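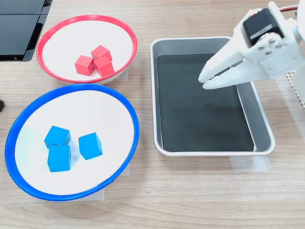 My company gives us two paid days a year to do volunteer work, and for four years I didn't use mine. I always had a reason. There was a release coming up, or I'd already taken time off for my sister's wedding, or the sign-up page wanted a manager's approval code and I didn't feel like asking for one. In October I finally used both days back to back, on a house repair project in Cornoton, and I want to write down how it went while I still remember the details.

The project was run by a small home repair charity that fixes up houses for older people who own their place but can't keep up with it. They don't build from scratch. It's porch steps, gutters, grab bars, storm doors, that kind of work. They had a list of jobs on one street and wanted a team of 10 from one employer. We got nine, and then Pathak from billing joined the night before because his dentist appointment was moved.

I'd never met most of the people I went with. I work on the inventory side and we don't mix much with the other floors. The drive out is 60 miles, and we went in two vans that left the parking lot at 6:30. I brought a thermos of coffee and forgot a cup, so I drank out of the lid.

The site lead was Samira Sfeir. She went over the rules in the driveway of the first house: closed-toe shoes, glasses on when anything is being cut, don't go inside unless the homeowner has said you can, and don't promise anybody anything. That last one made more sense later in the day. People on the street saw us working and came over to ask if we could look at their steps too, and it's hard to say no to a person standing in front of you in slippers. What you say is that they can call the office and get on the list. I had a stack of cards in my back pocket for that and gave out most of them.

I was put on a porch with Pathak and a woman from the legal team. The old boards had gone soft near the house wall where the gutter had been dripping on them. We pulled those up the first morning. I thought that would be the hard part, but it was quick, and the slow part was everything under the boards. Two of the joists had to be doubled up, and the new lumber was a bit thicker than the old, so nothing sat level until Samira showed us how to trim the ends. We cut one piece wrong twice. She had us keep the bad piece for blocking, so it got used anyway.

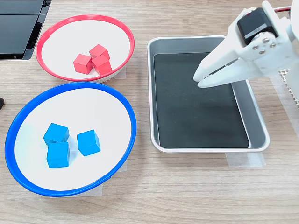 Lunch was sandwiches from a deli on Bavholm Road, paid for by the company. We ate on the tailgate of one of the vans. I talked to the legal woman for most of the break and learned that she had done six of these days with her last employer and that she thought ours was set up better in some ways and worse in others. Better, because we had the same crew for both days. At her old place they sent a new group each morning, and each group spent the first hour being told where the bathroom was. Worse, because our company hadn't asked the charity what it needed first. They picked the dates and the charity worked around them.

I asked Samira about this on the second day and she was pretty diplomatic about it. She said that big groups all want the same few weeks in the fall, and that in February she can't get anyone. She also said that a company group costs money to host. There's the insurance, the extra tools, a second lead to keep an eye on people, and the materials have to be on site early. They ask for $400 per team per day to cover it. Some companies pay without a question and some get offended, like they're being charged to do a favor. I would have been in the second camp before I went. After watching her spend half an afternoon fixing a handrail that three of us had put on crooked, I'm not.

We didn't finish the porch. We got the boards down and the steps rebuilt, and the handrail is solid now, but the skirting and the paint were left for the regular Saturday-type crew, mostly retired people who come out every week. I met two of them at the end of the second day when they stopped by to pick up a saw. One of them ran his hand along the rail, pushed on it and nodded. I was more pleased by that than by my last performance review.

Some practical notes, if your office does something similar and you've been putting it off like me:

Bring your own gloves. There were loaners, but all of them were large and I have small hands. I bought a pair for the second day at Rodard, the hardware store by the highway exit, and it made a big difference.

Wear something you can kneel in. I had jeans with no give and regretted it by 10 in the morning. Knee pads would have been better still.

You don't need skills. I can hang a picture and that's where it ends. Half of what I did was hold the other end of things, carry lumber from the truck and sweep. It needed doing and I was fine with it.

Do ask what happens after you leave. Our internal newsletter said that we "restored a porch," and I wrote to the person who puts it together to say we'd done part of one. She was nice about it and said she'd fix it in the online version. I haven't checked.

The paperwork is annoying but short. The approval code I'd been avoiding for four years took my manager 30 seconds. He asked if there were any spots left for the next one.

I don't know if I'd say it changed how I think about work, as the sign-up page suggests it will. I was very tired, and my shoulders hurt for most of the following week. The homeowner sat in a lawn chair on the grass both afternoons and told us about every dog that had lived on the street. She sent a card to the office, and it's pinned up in the break room next to the fridge.

I've asked to have my two days for next year in February. I'll need warmer socks.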